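Bisance Questions the Case for "Smart" Desks, Publishes Results of Office Furniture Survey

May 2, 2018 – Bisance, an independent office furniture tester, today released a report that casts doubt on many of the claims used to sell connected desks to small businesses. The firm surveyed 369 office workers in March and found little sign that built-in screens, charging pads and posture alerts change how people work.

"We were told these desks would pay for themselves," said Giuliana Huanca, head of testing at Bisance. "We asked four sellers for the numbers behind that. One sent a brochure. The others have yet to write back."

According to the survey, 38 percent of workers with a connected desk had switched off its alerts within a month. Many could not say what the alerts were for. Buyers paid up to $900 more per desk than they would have for a plain one of the same size, and that price often left out the yearly app fee.

Bisance also takes issue with the phrase "clutter-free," which appears in nearly every catalog the firm reviewed. The report notes that a desk with no drawers does not make paper, cables and staplers go away. They end up on the floor or on the windowsill.

"A drawer is not exciting, and I understand why a sales team would sooner talk about an app," said Brahim Helmy, who wrote the report. "I would still like to see one of them find a place for a stapler."

The report gives better marks to simple storage built into the work surface, such as a recessed box with a glass-paneled lid, though Helmy warns that glass needs wiping and that anything set on top has to be moved first.

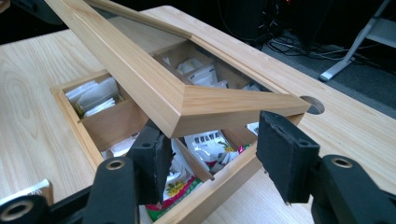 Availability

The full report, "Plain Desks, Big Claims," is free to download from the Bisance website. Printed copies cost $50.

About Bisance

Bisance tests desks, chairs and shelving for small and mid-sized offices. It accepts no advertising and buys every product it reviews.

Press contact: Laurinda Carrilho, Bisance press office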